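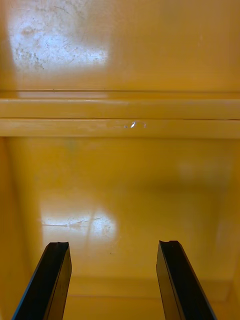 The two fingers of the Kolev arm, open and empty, inside the yellow enclosure.

The Kolev is a small shelf-reaching robot arm put together in the shared workshop at Kostenstead, mostly by me, Nahuel Orellana, with a lot of help from Zlata Nazarenko and a fair amount of heckling from everyone else. I wrote this entry for the workshop encyclopedia, which is supposed to be neutral, so forgive me if I get a bit carried away in places. I love this thing!

Name and origin

The arm is named after the street where I found the first motor (in a box of free stuff, next to a waffle iron). Zlata wanted to call it Zurnix, and we ended up giving that name to the control program instead, so if you see Zurnix in the notes, that's the software, and Kolev is the arm. People mix them up all the time and I've stopped correcting them.

I started building in September with a pretty modest plan. I wanted an arm that could reach into a metal cabinet, pick up a small part, and hand it to me at the bench. I figured that would take a couple of weekends. Ha.

Construction

The arm has a base, a shoulder, an elbow and a wrist that turns. The base is bolted to a scrap of countertop, and the longer links are aluminum tube from the offcuts rack. The joints were printed, reprinted, and printed again after Hooman Ghorbani pointed out that I'd put the bearing seats in backward. The whole build came to $327, and a painful share of that went to one motor driver I fried by plugging it in the wrong way around.

Gripper

The gripper is a plain parallel type with two long, flat black fingers. I know there are fancier designs out there with soft pads and three or four digits, and I tried one of those first, but it kept folding up on me like a wet glove. The flat bars are stiff and easy to replace, and they slide into narrow spots without much fuss. Each one has a small scooped notch at the tip. I filed the first pair of notches by hand and they came out lopsided, so Ildikó Bognár redrew them for me and we cut a better set on the workshop machine.

The notches are meant for round things, like short lengths of dowel or the barrel of a marker. Flat things get pinched a little farther down. Coins are hopeless, please don't ask me to demo coins.

Camera

There's a small camera up by the wrist, and it looks out along the fingers, so the tips are always in view when the gripper is open. I went back and forth on this. A camera up on a pole sees more of the room, but the minute the arm leans into a cabinet it blocks its own view, and then you're guessing. With the wrist camera I get a worm's-eye look at whatever's in front of me, and the fingers double as a sort of gunsight.

The enclosure

For practice we use a deep mustard-yellow enclosure, painted all over, with a ledge running straight across and a recessed compartment underneath. It's a great test piece and also a giant pain. The ledge sticks out, so the arm has to come in low and stay low. On my first try at driving it by hand I came in high, panicked, and hit the stop button so hard I bent the bracket.

Then there's the glare. Yellow paint under workshop lights throws back big whitish patches, one up on the back panel and another down in the recess, and Zurnix used to be completely convinced these were objects. It would reach for them, too! It would close on nothing, lift the nothing very carefully, and carry it over to the bench. The scuffs and specks in the bright areas made it worse, and so did a thin scratch in the lower patch, which the program once reported as a piece of wire.

Roksolana Hrynyshyn finally sat down with me and we went through 729 saved pictures one by one, marking which bright spots were just light. It took forever and we ate a ridiculous amount of popcorn. After that, the false grabs dropped off a lot (not entirely, but enough that I quit yelling).

The little white chip on the ledge has become a favorite of mine. It sits a bit right of the middle of the wrist view when the arm is in its starting pose, and I use it to check whether the camera has been bumped. If the chip has wandered, I get out the hex key.

Use

Anyone who's done the bench tools session can run the Kolev. Home it first, keep your hands clear, and leave the speed setting at 2 until you've got a feel for it. At 18 the arm gets lively and the countertop starts walking across the table. The spare fingers are in the drawer marked Stimholm, left over from another project and never relabeled.

Known problems

The elbow droops when it's been sitting powered off. The wrist cable snags on the way back out of tight spaces, mostly when the hand is turned. Zurnix forgets its settings if you close the lid on the laptop, so write them down.

Last updated 26th November. If you change the finger design, please add your version to this page and put the old pair back in the drawer.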